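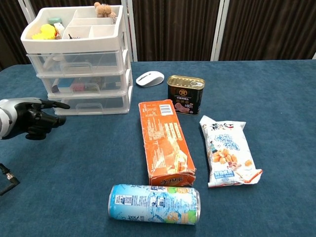 工作台：收纳盒、鼠标、浅蓝色饮料罐

工作笔记，十一月，回放不一致（续）

上午九点二十

接着昨天的。昨天那页最后一行写的是“应该快找到了”，字迹很自信，建议以后翻到这类句子一律跳过。

现状先抄一遍，给没跟这件事的人看。《Burkow》里每一局都能用一个随机种子加一份输入记录完整重放，理论上同样的种子、同样的输入，无论放多少遍，驳船走到哪、货卖了多少钱、哪个船夫辞职，都应该一样。Trummer（我们自己那套回放工具，名字是前年起的，起名的人已经不承认了）负责录、负责放，也负责每隔一段对一次世界状态的校验值。对不上就停，把两边的状态各吐一份出来。

出事的是种子 48。录的时候玩家在 Stelside 港把灯油全部出手，赚了一笔，顺利买下第二条船。放的时候，同一批灯油，同一个商人，价格低了一点，买船差几个铜板，后面的输入就全部按在了空气上：回放里那位玩家对着一条没买成的船，认认真真地装货、升帆、任命船长。看着有点心酸。

校验值第一次分叉在第 2,865 帧。每次都是这一帧，稳得像约好的。能稳定复现是好事，这句话我今天已经对自己说了三遍。

夜里的批量回放跑了 300 份，坏的只有这个种子的这一份。也就是说，要么这个毛病很罕见，要么其他录像里的人都没有用那种方式玩游戏。后面会知道答案偏向哪边。

十点整

先把便宜的嫌疑犯审完。

浮点。所有人第一个怀疑浮点，浮点这些年替大家背了很多锅。但经济模块去年就全换成整数了，铜板以下的零头用定点存，我又翻了一遍价格计算那个文件，没有漏网的浮点。船的位置倒还是浮点，可位置不参与定价，除非有人偷偷加了“离岸越近越便宜”这种规则。搜了一下，没人加。有一条注释写着“以后可以考虑按距离定价”，署名是我。

两边机器不一样。录是在 Safta 那台上录的，放是在批量机上放的。让 Safta Nistor 在她自己那台上重放了一遍，结果让人很不舒服：在她那里，一致。从头到尾一点毛病没有，第二条船也买到了，船长也上任了。她回了一句“我这儿好的”，附带一个句号。这个句号我是能读懂的。

那就又回到机器差异。编译选项一样，版本号一样，资源包的哈希也一样。处理器不同代，但整数加减乘除在两代处理器上要是算出不同的结果，需要写信的就不该是我了。

遍历顺序。商人的库存存在哈希表里，遍历顺序跟内存布局有关，这是我最喜欢的嫌疑犯，凡是不喜欢的人写的代码里我都先查这个。打开一看，库存早就换成了按编号排好的数组，改的人还写了测试。失望。

十一点十分

把两份吐出来的状态放在一起比。Trummer 的状态比对输出是一大坨十六进制，当初大家一致同意“以后做个好看的界面”，所以现在仍是一大坨十六进制。对着它看了很久，找到第一处不同：随机数发生器的内部状态。

也就是说，价格、船、人，在那一帧都还没分叉，分叉的是骰子。再往后，商人每天早上定价时掷一次骰子，掷出来不一样，灯油就便宜了。

记一下推理：有人在一边多掷了一次，或者少掷了一次。

给随机数接口加了日志，每次取数都打印是谁调的。日志大得离谱，编辑器打开它的时候风扇起飞了。重新加了过滤，只留分叉前后那一小段，然后去倒水。

倒水时碰到做美术的同事，问我查得怎么样，我说骰子多掷了一次。他说那再少掷一次不就行了。这条建议记录在案，不予采纳，但要承认它比我早上想到的几条都短。

十二点零五

日志出来了。批量机那边在第 2,865 帧取随机数的有两家：天气模块，船夫心情模块。Safta 那台上同一帧有三家：天气，船夫心情，还有 GullAmbient。

海鸥。

港口里有一群装饰用的海鸥，飞来飞去，偶尔叫一声。叫哪一种声音由随机数决定，四种叫法里挑一种。这本来没什么，所有人都同意海鸥不能总用同一个嗓子叫。问题是写它的时候，取的是全局那个骰子，跟灯油价格用的是同一个。

先去吃饭。带着这个消息吃饭，胃口居然不错。

下午一点十五

为什么批量机上海鸥没叫？读代码。海鸥模块有个优化：不在画面里的海鸥不更新，省性能，注释里写得很得意。批量机为了跑得快，是不开画面的，摄像机用一个默认的尺寸凑合着，比 Safta 那块宽屏窄不少。

于是，在宽屏上，最右边那只海鸥刚好在第 2,865 帧飞进了视野，张嘴叫了一声，消耗了一个随机数，后面所有的骰子往前挪了一格，第二天早晨 Stelside 的灯油就涨价了。在批量机那个窄画面里，它还在外头，没有叫，灯油便宜，玩家买不起船。

换句话说，目前版本的《Burkow》里，显示器宽的人能赚到更多的钱。从某个角度看，很写实。

把这段发到组里，反应如下：策划问能不能保留；音频说海鸥不归他们管；Safta 问这是不是意味着玩家论坛里那个“在 Stelside 卖货前先把镜头往右拉”的帖子是真的。

我去翻了那个帖子。是真的。至少机制上是真的：镜头往右一拉，海鸥进画面，骰子就挪。挪完是涨是跌全看运气，可发帖的人言之凿凿，说一定涨，底下一排人回复“亲测有效”。我们上个月还把它归到“玩家迷信”那一栏里，跟“先给船起名字再下水就不容易漏”放在一起。

后面那条我也顺手查了。没有关系，那条确实是迷信。船名不参与任何计算，漏水概率只看船龄和木料。查完有一点遗憾。

下午两点

讨论怎么修。把各种方案和反对意见记下来，省得半年后有人（多半是我）再提一遍。

方案一，海鸥不管在不在画面里都更新。最省事，改一行。反对：性能。港口最热闹的时候海鸥很多，Troltel 那边做掌机移植的人上礼拜才来信抱怨港口掉帧，语气客气得吓人。这个时候给他们再添一群看不见的鸟，不太合适。

方案二，给海鸥单独一个骰子。装饰类的东西统统从另一个随机数流里取，这个流不进校验，爱怎么掷怎么掷，跟灯油老死不相往来。反对：旧录像怎么办。以前的录像里海鸥都是从全局骰子里取数的，一旦拆开，所有港口里听过海鸥叫的录像都会分叉，夜里批量回放会一片红。

方案三，海鸥不叫了。提这条的人是想回家。

我倾向方案二，旧录像的问题用版本号解决：录像文件头里本来就有规则版本，旧版本的录像走旧逻辑，新录的走新逻辑。缺点是旧逻辑得留着，代码里会永远住着一群“历史海鸥”。Safta 说旧录像里真正用来做回归测试的没那么多，不如挑出来重录，干干净净。我说重录要人重新玩一遍。她说那不是很好吗，正好有人喊着没时间玩自己做的游戏。

她说的是我。

定了：方案二，不留历史海鸥，回归用的那批重录。没有分叉的录像能留就留。

下午三点半

动手。新建一个装饰随机流，种子从画面启动的时候随便取。海鸥改过去，两行。

然后按惯例问自己一句：还有谁？既然有一只海鸥这么干，就不会只有一只。把日志的过滤全部放开，专门找“调用者属于画面或声音模块，取的却是全局骰子”的地方。找到的几位列在下面：

海鸥叫声。已改。
酒馆窗户里的灯光闪烁。也只在看得见的时候闪，也用全局骰子。已改。
船夫打哈欠。这个有意思，打哈欠的动画是装饰，可哈欠会“传染”给旁边的船夫，传染又会让心情降一点点，心情会影响工作效率。所以它到底算装饰还是算玩法？写它的人已经去做别的项目了，问了，回信说“当时觉得好玩”。
码头上那条狗。狗只是走来走去。但狗会挡路，挡路影响搬货。狗属于玩法。狗留在全局骰子上，并且要改成不在画面里也更新，否则镜头看着别处的时候码头上等于没有狗，搬货会变快。

最后这一条让我坐了一会儿。也就是说，从发售抢先体验到现在，不看码头的玩家搬货一直比看码头的快。速通的那帮人从来不看码头，我们还专门讨论过他们为什么这么不爱看风景，做港口美术的同事为此消沉过一阵。

哈欠的处理：传染和心情归玩法，每帧照算；嘴张多大归装饰。拆开了。拆的时候发现传染范围用的是屏幕距离，镜头拉近，人和人离得远，哈欠传不过去。改成了世界距离。不想再往下看这个文件了。

下午四点四十

重放种子 48。旧录像按说一定会分叉，试试只是想看它分在哪里。果然早早就分了，比原来早得多，合理：以前第一声鸟叫之后的骰子现在全都挪了。

用新版本重新录一份，请 Safta 在宽屏上玩同样的开局。她玩得比我好，灯油出手的时机也比我准，但她坚持要把第二条船叫作“骰子号”。录完拿到批量机上放，校验值一路相同。再把批量机的默认画面分别改窄改宽各放一遍，仍然相同。再把镜头锁死在天空上放一遍，相同。玩家辛辛苦苦做生意，我们全程看云，账目分毫不差。

顺手给 Trummer 加了一个检查：画面和声音模块要是伸手去拿全局骰子，调试版本直接断言停下，报错里写明是谁。报错文字我写的是“装饰物不得参与经济活动”。评审的时候被要求改得专业一点，改成了“视觉层禁止访问模拟随机流”。原来那句留在这里作纪念。

下午五点半

有一件跟今天不完全相干、但迟早要处理的事，先记着。查仓库的时候看到金库上限是 4,000 铜板，超过的部分静悄悄地丢掉，界面上连个提示都没有。问策划，策划说上限是为了逼玩家花钱。我问那玩家怎么知道钱被丢掉了。策划说他会发现自己没钱。

不能说这个设计没有教育意义。但至少应该有个提示，哪怕是管账的咳嗽一声。已经建了任务，优先级填了“中”，被改成“低”，又被我改回“中”，目前处于拉锯状态。

另外，灯油的定价曲线也值得看。今天盯着它看了一天，看出来早晨那次掷骰的幅度太大，一声鸟叫就能决定一条船，就算骰子公平了，这个幅度也让人觉得港口商人昨晚没睡好。想试试把一次大的掷骰换成几次小的相加，波动会往中间收。先不动，今天动过的随机数已经够多，再动就分不清是谁的功劳、谁的责任了。

晚上六点十分

给 Troltel 写信。要点：下一个版本的随机流拆开了，他们那边如果有自己加的特效，请检查取的是哪一个；码头的狗以后会一直更新，开销很小，量过，在噪声里；港口掉帧的事我们没忘，海鸥依旧是看不见就不更新，这一点请放心。

写完读了一遍，发现整封信都在谈鸟和狗，又在开头加了一段正经的版本说明，显得像一家公司。

更新说明的草稿也写了。关于狗的那句改了几稿：

第一稿：修复了玩家不看码头时狗不存在的问题。
第二稿：码头上的狗现在始终存在。
第三稿：修复了镜头位置可能影响搬货速度和商品价格的问题。

用第三稿。Safta 投的是第二稿，说读起来有安全感。论坛那个帖子要不要回，没定。有人主张回一句“你们是对的”，有人担心这么一回，下次起船名那条也会有人来要说法。

留给明天的：

回归录像重录，分给谁，先看谁今天走得晚。我打算现在就走。
断言在音频模块的单元测试里误报，测试自己直接拿了全局骰子，改测试。
批量回放加一种跑法：同一份录像，随机挑几种画面宽度各放一遍。挑宽度用的随机数，请用单独的流。
金库提示，跟策划再谈。
状态比对的界面。写在这里，跟去年十一月那页上写的一样。
哈欠那个文件，剩下的一半。

晚上六点三十五

走之前又看了一眼夜间批量的队列，把旧的种子 48 那份从失败名单里挪进了归档，文件名加了后缀 gull。以后有人看到会来问的，让他翻这一页。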